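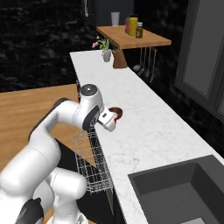 Brown bowl-like object with a reddish rim, just above the white countertop.

3 min read

Ticket: Product pages show old prices after nightly import
Shop: Plunness (kitchen and tableware)
Component: Tukora import job, Delow page cache
Opened by: Rawan Masri
Status: Resolved, monitoring

Problem
Prices changed in the stock sheet are correct in the admin panel the next morning but the public product pages still show the old value. The cart shows the new value. Customers see one price on the page and another at checkout. First reported in April. Affects bowls and serving dishes; cutlery pages update normally.

Expected
Public page matches the admin panel once the import has finished.

Steps to reproduce
Change the price of any bowl in the stock sheet. Let the nightly import run. Open the product page in a private window. Old price is shown. Add the item to the cart. New price is shown.

Log

02:10 Import starts. 170 rows read, no rows rejected.

02:14 Import finishes. Exit code 0. Database values checked by hand against the sheet, all match.

02:15 Purge request sent to Delow. Response is 200, but the body lists only the cutlery paths. Bowl and serving dish paths are missing.

09:20 Cleared browser cache and retried from a second network. No change. Browser cache ruled out.

09:35 Purged one bowl page by hand from the Delow console. New price appears on reload. The stale copy is in the page cache, and the database is fine.

10:05 Compared category records. Bowls and serving dishes were moved under a new parent category, "Hegedűs", when that supplier's range was added. Cutlery was not moved.

10:30 Turned on debug output for the purge script. The script builds each path from the category name and sends it without encoding. The "ű" goes out as a raw character. Delow drops any path it cannot parse and returns 200 for the rest.

11:15 Changed the script to percent-encode the path as UTF-8 before sending. Ran the purge on staging. All paths listed in the response body.

11:40 Deployed to production. Full purge run by hand. Spot check of bowl pages matches the admin panel.

Cause
Unencoded non-ASCII character in the category path. The error was hidden by the 200 response, which the script treated as full success.

Follow-up
Script now compares the paths sent with the paths returned and exits with code 3 if they differ. Failed paths are retried up to 3 times before the alert goes out.
Orders placed at the old displayed price are handled by the store team in a separate ticket.
Ticket stays open until the next price change has gone through the nightly import.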